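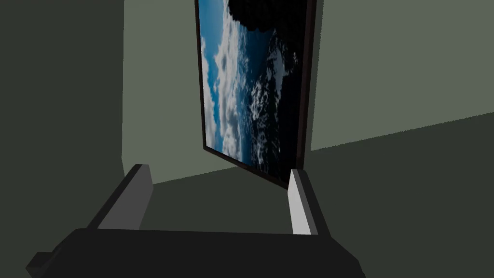
El fallo salió el lunes a primera hora, con el brazo simulado a media aproximación y la pinza abierta. El controlador de muñeca dejó de aceptar consignas, mantuvo la última velocidad válida y siguió girando hasta el tope de la articulación. En simulación eso cuesta un reinicio. Con el brazo real de Visberg habría costado, como poco, una pinza.

Apunto lo que he encontrado, porque en el foro de Gellbridge hay un hilo parecido sin respuesta desde diciembre.

Síntoma. El proceso que publica las consignas seguía vivo y escribía en el registro con normalidad. El que las consume también. Entre ambos, la cola estaba llena de mensajes con marca de tiempo futura, 85 ms por delante del reloj del simulador. El consumidor los retenía a la espera de que llegara su hora, y los siguientes se acumulaban detrás.

Causa. Al cargar la sala de pruebas, el simulador pausa su reloj mientras resuelve texturas y mallas. El planificador usaba el reloj del sistema, que no se pausa. La diferencia no se corregía nunca: se arrastraba desde el arranque. Con escenas ligeras quedaba por debajo del umbral de 40 ms y pasaba inadvertida. La sala nueva tiene paredes y suelo lisos, pero el cuadro de la pared lleva una textura a resolución completa que alarga la carga lo suficiente para cruzarlo.

Lo que me preocupa es el vigilante. Debía llevar la velocidad a cero si no se ejecutaba una consigna en dos ciclos. Comprobaba si se recibían mensajes, y recibirlos los recibía. Lo escribí yo hace tres versiones de Finavness y pasó la revisión sin un comentario.

Cambios aplicados:

Planificador y consumidor leen el reloj del simulador.
El vigilante mide la edad de la última consigna ejecutada.
Una marca de tiempo futura se descarta y genera un error, con parada controlada.
La textura del cuadro se queda como está. Reducirla habría vuelto a esconder el problema.

Iwona Piątek repitió la secuencia con el desfase forzado a mano y la parada saltó en el segundo ciclo. Bożena Tomaszewski pide la misma prueba en el banco físico, sin pinza montada y con el par limitado, antes de fusionar la rama. Estoy de acuerdo. Hasta entonces, el brazo real sigue con la versión anterior y solo en modo manual.

Queda pendiente revisar el módulo de Bùi, que tiene su propio vigilante copiado del mío.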